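Skutier tabletop sorting pack, worth the money?
Posted Sun 28 May by gantrymule

I run a small shop that does kitting for craft suppliers and I've been trying out the Skutier two-arm simulation pack for a little while. It's an add-on for the Kusoven simulator. You get a workshop room, two arms on a stand, a set of small colored pieces and a scripting panel. List price is 990 for a single seat. My trial license runs into June and I have to decide before then.

What I want out of it is simple. I need to know if two arms can share one table of short sticks and small blocks without getting in each other's way, before I spend real money on hardware. The top camera has been the most useful view for that so far. I keep one arm parked out over the floor while the other works near the table edge.
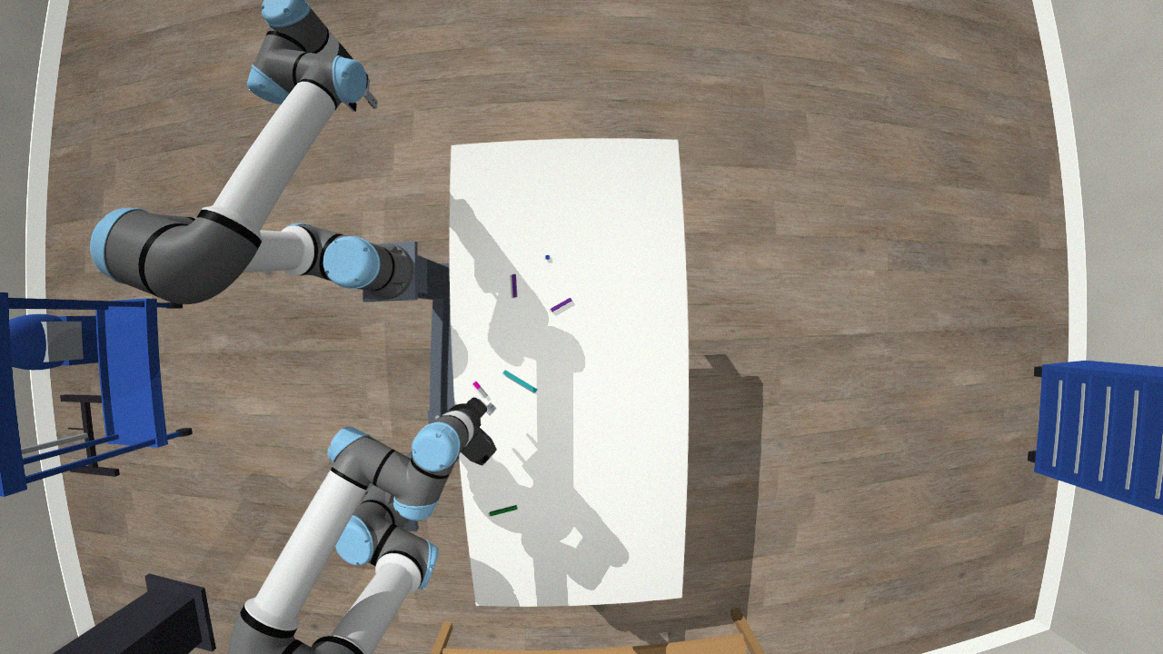
brasstack: I had the same pack on trial and gave it back. The arms move fine. My problem was that grip contact on thin pieces is too forgiving. If you plan your real cell on those numbers you will be disappointed. Brellenari has a cheaper pack with one arm and the contact settings are open, so you can make them as mean as you like.

gantrymule: One arm doesn't help me. The whole question is two arms on one table. And the contact settings are open in Skutier too, they're under the material tab for each piece. The defaults are soft, I agree with that.

ollie_feeds: Which version are you both on? The material tab came in with the last update. Before that you had to edit a text file.

brasstack: Then I was on the older one. I still wouldn't pay 990 for it.

gantrymule: Fair enough. Here are my notes up to now, for anyone else on the trial.

1. Setup. Loading the room took longer than the manual says, but it only has to be done once per session. The arms come in already fixed to the stand behind the table. You can move the table but I left it alone. I start with both grippers up high over the table and the pieces grouped toward the arm side. If you start with a gripper low, the planner sometimes refuses the first move.
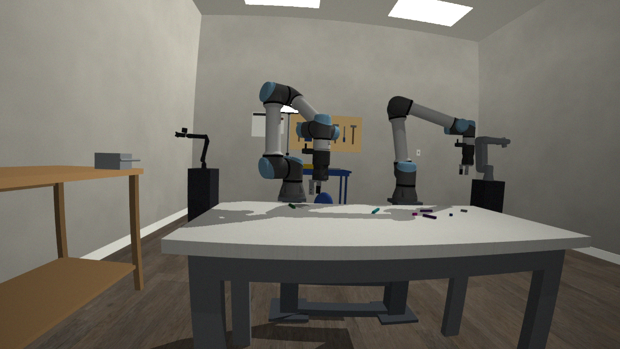
2. Picking. I script the left arm to come straight down and leave the right one holding its place. The magenta cube is my test piece. It is small enough that an offset error shows up right away, and you can watch it happen from the front camera. Turn on slow playback for the last part of the descent. With the default speed I missed a bad offset twice and blamed the gripper. 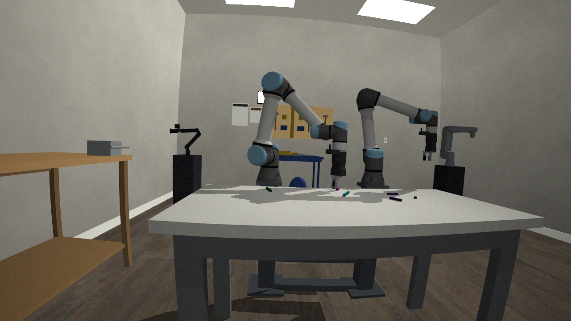 3. Logging. Every run writes one file with joint positions and contact events. My longest so far had 2696 lines, and the viewer handled it without trouble. Export to a spreadsheet works, but the column names are cut short and you have to guess at a few of them.

ollie_feeds: The full column names are in the help file, second appendix. They should put them in the header like everybody else.

pallet_jan: Can I ask a basic question? Why not just rent a real arm for a week? I did that through Gunn when we were looking at a packing cell and learned more in two days than from any simulator. The rental people also told me straight out that my table was too deep.

gantrymule: I thought about it. A rental gets me one arm, maybe two if they have a pair, and I'd have to clear floor space and build a stand. With this I can try a different layout after lunch. I'd still rent before buying, but I want the layout mostly settled by then.

pallet_jan: OK, that makes sense for layout. I'd just be careful about cycle times. Ours came out a good bit slower on the real thing.

brasstack: Same here. Never quote a cycle time off a simulator.

gantrymule: I'm not quoting any. The thing I'm checking now is the thin bars, and the green one in particular. I send the left arm down to it at table level while the right one waits up high with the gripper open.
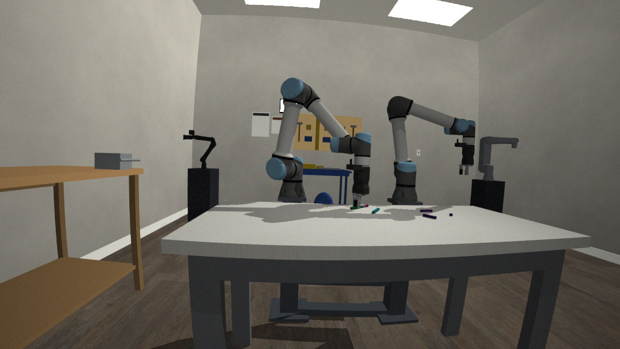
I've raised the friction settings and then dropped them again in small steps, and I'll do 5 runs at each setting before I say anything about how well it holds. The two-arm planner I'm already happy with. It keeps a clear gap between the forearms by default and you can change the gap in the main panel.

ollie_feeds: If you get a table of friction settings out of that, please post it. I have the same bars and never got past the defaults.

gantrymule: Will do. Also, if anyone has asked Skutier about a price for two seats, let me know what they said. I wrote to sales and haven't heard back yet.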